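Home / Projects / Paint / How to Paint a Plaid Floor Cloth

How to Paint a Plaid Floor Cloth

Posted July 5, 2025 by Gunhild Thygesen

I have wanted to write this one up for ages! Floor cloths are just heavy canvas with a lot of paint on it, and they are one of my favorite things to make (and to walk on). They wipe clean, they lie flat in a doorway where a rug would bunch up, and if you get tired of the pattern you can paint right over it. My kitchen one is on its third pattern now and still going strong.

The plaid is easier than it looks. It's really only stripes going one way and then stripes going the other way, with thin paint so the crossings come out darker. If you can use a ruler you can do this.

What you need

Heavy cotton canvas, cut 2 inches bigger than the finished size on every side
White acrylic primer
Satin floor paint for the background
One or two colors of acrylic paint for the stripes
Clear glazing medium
Painter's tape
A yardstick, a soft pencil and a square
A 4 inch foam roller and a 2 inch flat brush
Fine sandpaper, 220 grit
Water-based clear floor finish
Strong fabric glue for the hem

Step 1. Prime the canvas

Lay the canvas on a drop cloth and roll on two coats of primer. Canvas shrinks a bit when it gets wet, so don't trim anything yet. Let each coat dry overnight. Sand lightly between them and wipe off the dust with a barely damp rag.

Step 2. Trim and hem

Mark your finished size on the back with the yardstick and square, then fold the extra 2 inches under. Clip the corners on the diagonal first or they'll turn into lumps. Glue the hem down, run something hard along the fold (I use the back of a big spoon) and stack books on it until the glue sets.

Step 3. Paint the background

Two thin coats of floor paint. Pale colors are great under plaid because every stripe shows up! I've used cream, oatmeal and a very light sage, and I'd happily do any of them again.

Step 4. Plan the stripes

Draw it on graph paper first, please. My friend Temitope Usman skips this and gets gorgeous results, but she has a much better eye than I do. Start from the center of the cloth and work out, so both edges match. Wide stripes of 3 or 4 inches look good on a hall runner, and a skinny stripe beside each wide one makes it look like real woven cloth.

Step 5. Try it out in tape
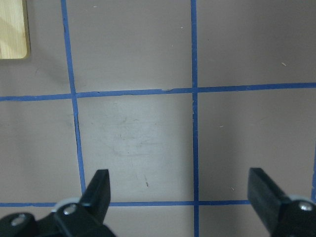 Spacing is the part I fuss over most, and a few strips of tape on any flat surface will tell you more than a page of sketches. Stand back, squint, peel a strip and move it over an inch. Blue tape on a pale grayish-mauve top gives you plenty of contrast, and you can see right away how big the boxes between the lines will feel. Watch for slanting too: a line with even a slight lean is easy to spot next to a straight one, so check yours with the square before you commit.

Step 6. Paint the stripes

Mix one part paint with three parts glazing medium. Tape both sides of every stripe running the long way, press the edges down with your thumbnail, and roll on one light coat. Pull the tape while the paint is still a little tacky. Then wait a full day! I know it's hard. Tape the stripes going across and do it all again, and you'll get to watch the plaid show up as you roll, my favorite bit of the whole job.

Step 7. Seal it

Brush on three coats of clear finish, letting each one dry for as long as the can says. Give the cloth a week before you put furniture on it. Store it rolled with the painted side out, never folded, or the finish will crack along the crease.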